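Farnance opens cloth-handling programme in Jornley

Jornley, 10/10/21. Farnance has today opened a programme in which staff teach robots household tasks by remote control. An operator guides the arm through each task, and the movements are recorded for training. The first stage will gather 2,000 demonstrations with soft fabrics, which change shape whenever they are touched.
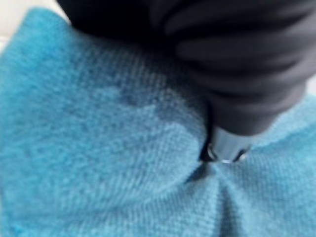
Training for operators

Each of the 18 operators completes 5 days of practice before recording begins. The work is carried out with Ezzat, which supplies the control software. A second site, at Firnville, will open in March.

Enquiries should be addressed to the Farnance press office, Jornley.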